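The Quota

By order of the Board, the Kasholm Demonstration Service was to deliver 1,000 examples of ordinary handling before the close of June. The order was dated 2020-05-15 and was signed on behalf of the Board by Charalambos Galanis, who had never visited the floor. It defined an example as one complete act, begun and ended by the same operator, with a written label of no more than 22 words.

I was at that time Recorder of Labels, Second Grade. My duties were to sit beside the operator, to observe what was done, and to write it down in terms that the learning system at Boluvura could accept. The system did not accept "fiddled with" or "sort of nudged." It accepted "grasp," "lift," "place," "release" and "no contact."

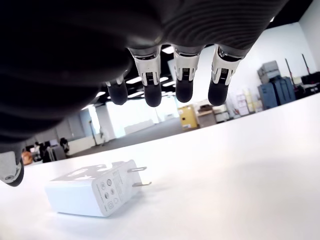 The operator assigned to me was a woman named Tsoukalas, formerly of the Giltcombe office, where she had completed 360 examples without a single return. She did not speak during an attempt. On the morning in question she had brought the hand down over the table until the black fingertips pointed at the white power adapter, which lay on its side with both prongs exposed, and there she stopped. I waited with my pen over the form. Behind us the staff at the workstations went on with their own business.

"Is this an example?" I asked, when a suitable interval had passed.

"It is a consideration," said Tsoukalas.

There was no provision for a consideration. I consulted the schedule of terms, and then the supplement to the schedule. The nearest entry was "no contact," which was intended for failures and carried a deduction. I informed her of this. She replied that at Giltcombe she had been taught to wait until she knew how she would take hold of a thing, and that a system shown only the taking would learn to snatch.

I wrote the remark in the margin, where remarks are permitted but not transmitted.

We proceeded to the plate. The plate was a standard item, and 100 examples were required of it under the heading of Household Articles. Tsoukalas raised both hands and held them open above the table. I could hear the clock over the supply room.
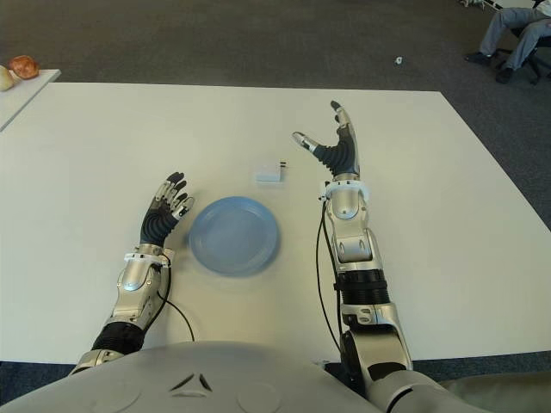 The plate series: both hands raised, label pending.

I have been asked by the Board to account for the label I then submitted. It read: "Operator considers the plate." It was four words long and therefore well within the limit. Boluvura returned it the same afternoon with a request for clarification, and I returned the request with the label unchanged. A second request followed, bearing the initials of Mr. Galanis.

I drew a fresh form from the tray and turned to Tsoukalas, who had not lowered the hands.

"They wish to know what is being considered," I said.

"Tell them to wait," she said, and I entered it in ink.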